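Ticket 345 – Toy bin on sofa: contents not fitting, lid missing, sheet sliding
Opened: 16/07/2018
Category: Household / Storage
Priority: Low
Status: Closed, with one item carried over

Problem as reported

The play food and small animals from the living room are supposed to live in one bin. At the end of the day they don't all go in, and what does go in comes back out when the bin is lifted. Pieces have been found under the sofa cushions three times since March. The bin is a reused green cookie box. The lid went missing before this ticket was opened.

Setup

Sorting is done on the sofa, on a grid-pattern sheet laid over the checked quilt. The floor was ruled out because small pieces roll under the Zamfir shelf unit, which has a gap just tall enough to lose them and too low for a hand.

Step 1 – Empty the bin

Everything out, bin set at the back of the sheet, nothing returned until it has been looked at. The tub of cotton swabs was pulled first. It isn't a toy and belongs in the bathroom cabinet. 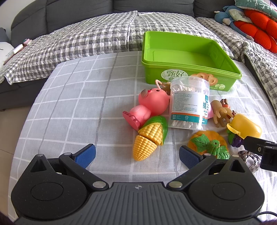 The two-part corn was next on the list. Its halves separate on their own in the bin and then get treated as two toys, so one usually ends up in the wrong room. Tried pressing them together before storage. They held on the table and came apart again after the bin was carried down the hall. Left as is.

Step 2 – Load test, no order

Put everything back by the handful, the way it's normally done at bedtime. Result: bin over the rim, same as reported. The big round pieces go in early and leave dead space in the corners. Flat pieces then ride on top and slide off. Repeated with the ball held back until last. Slightly better, still over the rim.

Also tried the spare Ultlow tray from the kitchen. Inside depth is 10 cm, and anything that stands upright sticks out. Rejected.
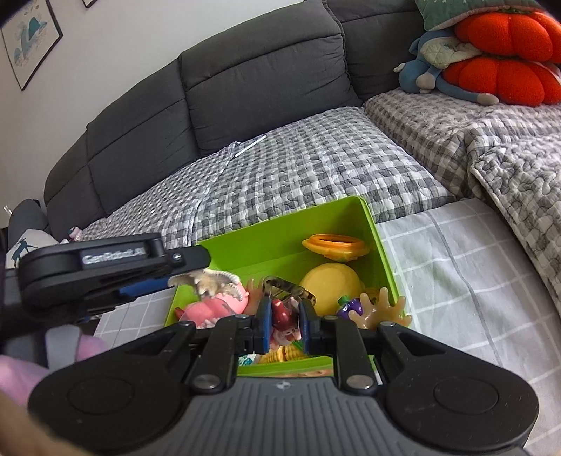
Would a bigger bin fix it?
It would fix the overflow and cause a different fault. The next size up is the Dalwood box at 400 mm long, and the shelf opening measures 345 mm. It would have to stay on the floor, where it was before, and that setup was dropped.

Step 3 – Load test, by shape

Order used:
Ball and other large round pieces first, against the back wall.
Fruit next, pushed into the corners.
Flat pieces on edge along the front.
Anything with fingers, legs or tentacles last.

The last group is what causes the tangles. If it goes in early it hooks the other pieces, and half the bin comes up with it.

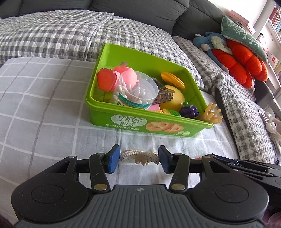 With this order the contents sit below the rim, provided the non-toy items stay out. The swab tub takes up more space than any single piece of fruit, and it had found its way back in by the second attempt. Moved to the bathroom again, top shelf this time.

Lift test: bin carried from the sofa to the shelf and back, twice. Nothing dropped on the first trip. One piece of fruit dropped on the second, put down to taking the corner too fast.

Step 4 – Sheet

The sheet slides toward the front edge of the sofa when the bin is dragged across it, and takes the loose pieces with it. Tucking the back edge behind the seat cushions stopped most of the movement. Clips from the Clerberg set were tried and left marks on the quilt – don't use them. Lift the bin, don't drag it.

Step 5 – Reduce the count

Sorted the small pieces into keep and donate. Near-duplicates were the obvious place to start, and the octopuses were set side by side to compare. The tan color makes them hard to tell apart from the other beige pieces at the bottom of the bin. Kept both for now, pending a decision from the person who plays with them.

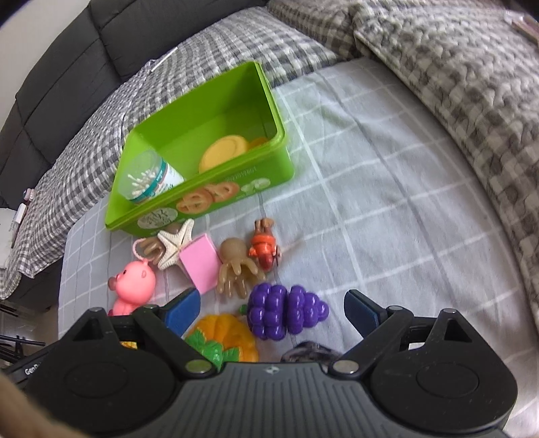 Sorting on the sheet: grapes in front, sea animals and piglet by the bin.

Resolution

Load order written on a card and taped inside the shelf door. Swabs relocated. Sheet tucked at the back. Bin stays the same size.

Carried over to ticket 346: the lid. A cut piece of cardboard fits but bows in the middle after a few days. Looking for something stiffer, no thicker than the rim.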